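Rovent hand-held gripper kit now available through Ustia

January 20, 2019

Ustia has added the Rovent hand-held gripper kit to its catalogue. The kit is meant for small labs and training programs that want to record people doing bench tasks and use those recordings to teach a robot arm. The operator holds one gripper in each hand and does the job at a normal pace, with no arm on the bench.

The kit comes with two grippers, a charging dock, a spare set of finger pads and a licence for Moya, the recording software. The price is $969 for the pair. Extra pad sets can be ordered separately, and a second Moya licence is free to schools and colleges.

We had a kit on loan for nine days and used it mostly on sorting and storage work: putting parts into trays, closing lids, picking up short lengths of wire and cable. Itziar Nieto did most of the handling and wrote the notes that this item is based on. 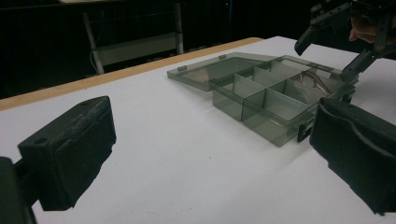
Rovent grippers at the bench with an open compartment box. A coiled wire is in one of the rear compartments.

Set-up took less time than we had allowed. Each gripper is paired with Moya once, then opened and closed a few times so the software can learn its full travel. After that it is ready whenever it comes off the dock. Itziar recorded 200 demonstrations over the loan and had to pair one of the grippers again twice, both times after the laptop had gone to sleep.

The fingers open wide enough for most things you would keep in a parts drawer. The padding gives a little, so thin plastic is held firmly without much squeezing. Soft pads are less good on very fine items. Single strands of wire tended to slide along the pad, and it was easier to take a coil by its thickest part. Flat washers were the hardest thing we tried, and we gave up on the smallest size.

Working inside a divided tray takes some practice. The fingers are wider than your own, and in a small compartment it helps to come straight down. Itziar's advice is to spend the first half hour on large, forgiving objects and leave the trays until the afternoon.

Weight is fine for short sessions. After 40 minutes of steady work the wrist begins to notice it, and we would plan for a break at that point. The trigger can be adjusted for smaller hands using the hex key in the box. The manual covers this on the second-last page, where it is easy to miss.

Moya itself is plain and does what it should. Recordings are saved by session, can be trimmed at either end and are exported in a common format. There is no way yet to label several recordings at once. Rovent says that will come with the April update, along with a darker colour scheme.

Servicing is handled by Kemonen, which also sells the replacement pads. The warranty is two years on the grippers and one on the dock. Pads are treated as a wear item and aren't covered.

Members who would like to try the loan kit can book it through the Ustia equipment desk. Loans are for one week, and the kit should come back with both chargers and the hex key.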